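# Hundwood 244 Solid Table Top 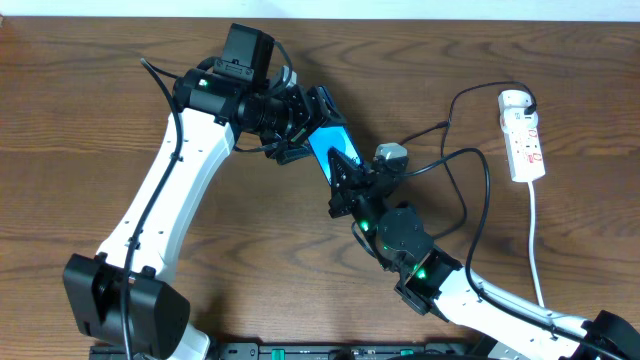 *Hundwood 244 top, brown finish, showing straight and arched grain.*

The Hundwood 244 is a solid wood top for workbenches, desks and fixed counters. It is supplied without legs or frame and is drilled on the underside for the Garrido steel base. It can also be fixed to any flat support that meets the spacing given below. The top is sanded and finished at the factory on all six faces.

## Specifications

| Item | Value |
|---|---|
| Length | 244 cm |
| Depth | 72 cm |
| Thickness | 28 mm standard |
| Construction | Full-length boards, edge glued |
| Species | Ash, stained |
| Finish | Lorik hard oil, two coats |
| Edge | Square, lightly eased |
| Underside inserts | M8, steel, factory fitted |
| Moisture content at packing | 8 to 10 percent |

Length and depth are held to plus or minus 1 mm. Thickness is measured at the corners after final sanding. A cut edge shows the same wood through its full thickness.

## Grain and color

Boards are sawn from the full width of the log, so straight grain and arched grain are both normal and can occur in the same top. Dark streaks are accepted under the grading rule. Open knots, splits and bark are not. Boards are laid out for color before gluing, but a close match between two separate tops is not guaranteed. If two or more tops will stand side by side, put them on one order and write "matched set" in the notes field. Matched sets are cut from the same pack of lumber where stock allows.

Stain is applied before the oil. It darkens slightly during the first months of use. Areas kept covered will stay lighter until they are exposed. Small samples are available in all current stains and should be checked under the lighting at the site.

## Load and support

The figures below apply to the standard thickness on a level base, with the load spread over the surface.

| Support spacing | Distributed load |
|---|---|
| 60 cm | 180 kg |
| 90 cm | 120 kg |
| 120 cm | 72 kg |

Do not leave more than 20 cm of overhang at either end. Vises, presses and other items that place a heavy load on a small area should be bolted through the top with a backing plate at least 10 cm square. Wood screws alone are not suitable for these items.

The Garrido base has four legs and two cross rails, and places supports at 90 cm. A third rail is sold separately and brings the spacing under 60 cm.

## Installation

1. Leave the top in its wrap, lying flat, in the room where it will be used for 72 hours.
2. Remove the wrap completely. Do not leave one face covered.
3. Set the base level in both directions. Check it again with the top in place.
4. Start all M8 bolts by hand before tightening any of them.
5. Tighten from the center of the top toward the ends. Stop at 12 Nm.
6. Leave a gap of 4 mm between the top and any wall.

The front row of bolts passes through round holes and the rear row through slots. The slots allow the wood to move across its depth as humidity changes. Seasonal movement of 2 to 3 mm is normal. Do not replace the slotted brackets with fixed ones, and do not glue the top to the base.

Two people are needed to lift the top. Carry it on edge. Carrying it flat by the ends can strain the glue lines.

## Cutting and drilling

The top may be cut to length with a fine-tooth circular saw and a guide rail. Place the good face down if the blade cuts upward. Keep all cuts at least 8 cm from an underside insert. Cable holes up to 80 mm in diameter may be drilled anywhere outside the bracket zones, which are marked on the drawing packed with the top.

Any fresh cut, including the inside of a cable hole, must be sealed on the same day with Lorik hard oil. Two coats are required, with 12 hours between them. An unsealed edge takes up moisture faster than the faces and may crack. Damage that starts from an unsealed cut is excluded from the warranty.

## Care

Wipe with a damp cloth and dry the surface afterward. Mild dish soap is acceptable. Do not use ammonia, bleach, solvent wipes or steam. The oil resists water, coffee and light machine oil for short periods. Standing liquid should be removed within 30 minutes. Wet steel left on the surface can cause a blue-black stain that has to be sanded out.

Re-oil once a year under normal use. For bench use, re-oil when water no longer beads. Sand lightly with 240 grit in the direction of the grain, remove the dust, apply a thin coat and wipe off the excess after 15 minutes. Rags used with oil can heat up and catch fire by themselves. Soak them in water and lay them flat outdoors to dry before disposal.

Room humidity should be kept between 35 and 60 percent. The top is not rated for outdoor use or for rooms with a floor drain.

## Ordering

| Part number | Description |
|---|---|
| HW-244-28 | Top, standard thickness |
| HW-244-40 | Top, 40 mm thick |
| GB-4 | Garrido base, four legs |
| GB-R | Garrido third rail |
| LK-05 | Lorik hard oil, 0.5 liter |
| NX-12 | Nerkix edge clamp, pair |

The Nerkix edge clamp fits both thicknesses and is used to hold lamps, screens and light fixtures without drilling. Its pads are rubber faced. Maximum load per clamp is 9 kg.

Tops ship flat on a pallet, one to four per pallet, with corner guards. Delivery is to the curb unless inside delivery is added at checkout. Inspect the corners before signing. Transport damage has to be reported within four working days with the pallet label number.

The warranty covers glue line failure and warping above 4 mm over the full length for five years. Color change, surface wear and normal movement are not covered.

Page revised December 7, 2020. Tops made before August have M6 inserts and need bracket kit GB-M6.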